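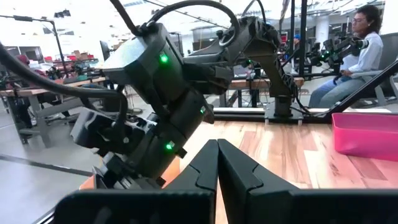
Spoons by Colour
Platisance picture pages, 21 April 2022

We are very fond of coloured handles at Platisance. Give us a mixed heap of cutlery and we'll have it in colour order before the kettle has boiled! For this page we stuck mostly to spoons: lavender and purple ones, orange ones, and the slim gold ones that everybody reaches for first. The sorting itself is simple. Each colour gets a container, and you keep going until the table is clear (or until you get distracted by how nice the gold looks against the wood, which happens to us a lot).

Spreading everything out first really helps. In a heap the handles hide under each other and you end up picking by the bowls, and then you're stuck, as so many of the bowls are plain silver.
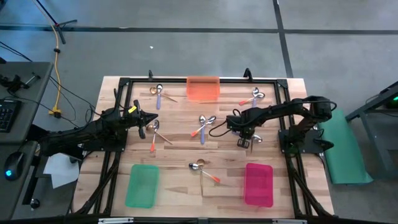
Spoons in crossed pairs, with the orange, green and pink containers in between.

Crossed pairs look lovely but they are a bit more work. Lift the top spoon away first, then go back for the one underneath. If you grab both you'll only be separating them over the container, and that's how spoons land on the floor. A spoon in a hard plastic tub makes a wonderful clatter too, so perhaps not one for nap time.

Gold over lavender is our favourite meeting of the lot. The gold stems are so thin next to the chunkier coloured handles, and that round bowl catches the light beautifully.

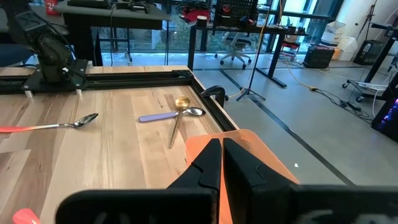
One reader of the last page wrote in to say that gold spoons should never share a drawer with silver ones, because they look lost in there, and that hers have had a jar of their own on the windowsill for years. We love the jar idea and would very much like to try it.

For now the gold goes in the green and the lavender handles go in the pink. There's no rule behind it, we simply liked how the colours sat together, and purple against pink is such a cheerful pairing.
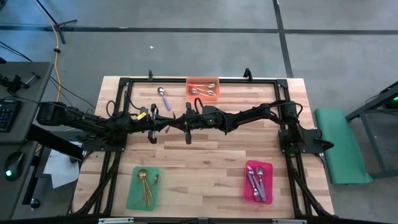

Matching each handle to its own colour would be the tidier way, of course, and plenty of people swear by it. We tried it at home with a set of 60 pieces and it was quicker, but a good deal less pretty when you opened the drawer.

Forks are next, and there are some green-handled ones we can't wait to get out.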